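April, Kvaran cell, second notebook
Started 3:40, went home much later than I meant to

Picking up from Abdelkrim's page, where he left the two-arm handover half working and a very polite note asking whoever came next to fix the waypoints. That was me, so I made a pot of tea and read back through everything before touching a thing, which I recommend to all of you (yes, Svend, you too).

The short version for anyone who only wants the short version: the key task goes into the club demo, the spring task stays a maybe, and the calibration file from last month should not be used by anybody. I moved it into the folder called Usumum_old and I would love it to stay there.

Now the long version. I began by bringing both grippers to the middle of the cell, fingertip to fingertip, the way Latrice taught us at the start of the semester. It is such a simple check and it tells you so much! If the left arm thinks the meeting point is in one place and the right arm thinks it is somewhere else, you find out before you ask them to pass anything. With the old file they disagreed by 5 mm, mostly sideways, and that is plenty to miss a key ring. I redid the base offsets for the right arm, ran the touch again, and got it down to 2 mm. I could probably squeeze a bit more out of it, but the joint play on the right wrist is about to become the bigger worry and I did not want to chase my own tail all evening.

After that I went over to the pick itself. Our rule sheet for the Fodura round says the arm must take the keys off the floor, hand them across, and set them down inside the target area without dropping them. Taking them off the floor is where we lose most of our points. The key is flat and thin and the fingers really don't like flat and thin, so I have been trying approaches that go for the tag or the ring and leave the blade alone.
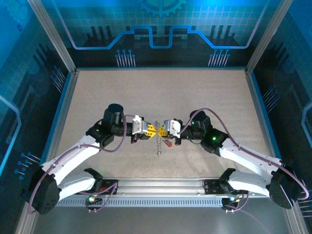
Fingertip touch in the cell, and the wrist camera's view over the keys: 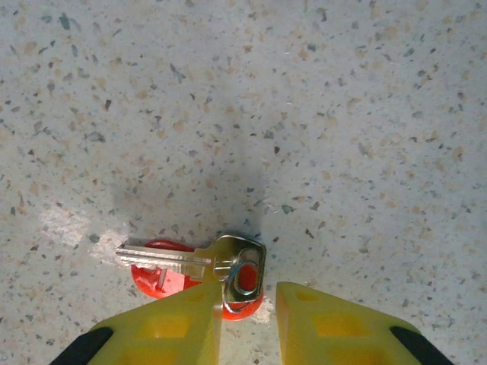 The wrist view is worth a good look, especially if you are working on the detector. The red tag stands out beautifully from the floor, and the blade does not, least of all at the tip, where it runs into the bright patch of glare. I had been blaming the segmentation code for weeks (sorry, Uriel, I said some unkind things about your code to the coffee machine). So for now I would like us to find the tag first and work out the key's direction afterward, even if it costs us a little time on each try.

Tally for the evening, all with the new offsets: 17 tries at the pick, going for the ring side. I have put the log in the shared folder as run 236, with my comments at the bottom, some of which are even useful. The misses were nearly all the same kind of miss - the left finger comes down a hair early and nudges the tag before the jaws close. I think the wrist should turn a little more before we descend, but I haven't tested that and I would be happy for someone to beat me to it.

Uriel Núñez read this over the next morning and wrote underneath that he accepts the apology, that the coffee machine had already told him, and that he would still keep the blade in the detector: the tag can swing around on its ring, so its position alone won't tell the arm which way the key is pointing. He wants to find the tag, crop tightly, and then look for the blade only inside the crop.

I think he is right, and I have written it on the board as the next thing to try. Þröstur has the cell after lunch, so please leave the right arm's offsets exactly as they are. The new file is called Balari_touch and there is a copy on the bench laptop.

Still to do: tighten the right wrist, print the rule sheet again (mine has tea on it), and ask Latrice whether a drop inside the target area counts as a drop.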